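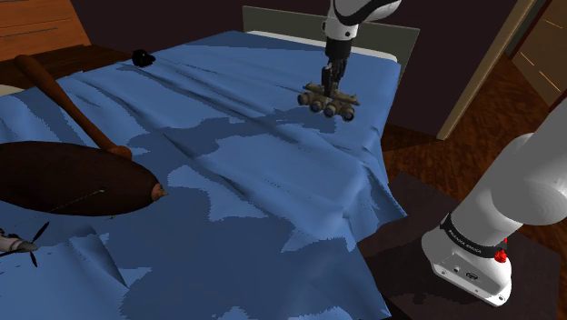

*Guest room, bed with blue sheet*

**Nastbridge guest house, yearly safety check**
18 Oct 2018, checked by Ieva Lill

- [x] Smoke alarms, both floors. Tested by button. The one on the stairs is weak, please change the battery.
- [x] Fire extinguisher in kitchen. Seal is good, next service in April.
- [ ] Emergency light at back door. Does not come on. I reported it already last year.
- [x] Electric heaters, 2,000 W each. Cables without damage. Guests must not dry clothes on them.
- [ ] Extension cord in the office. The kettle and a heater are on the same cord — this is too much. Remove the heater today.
- [x] Gas boiler. Polis made the service, paper is in the folder. Meter of running hours shows 3,165.
- [ ] Window in room two opens fully. It needs a limiter, the drop is to the stone yard.
- [x] Beds and bed frames. Screws tight, no sharp corners found.
- [ ] Handrail on the cellar steps. Loose at the lower end. Ķēniņš has the correct bolts in his store.
- [x] Escape way. Kept free, but the shoe rack stands near to the limit.

Comments: three points are open from the last check and I would like them closed before the winter guests from Dodport arrive. I wrote 500 in the budget for the handrail and the limiter together. The light is separate.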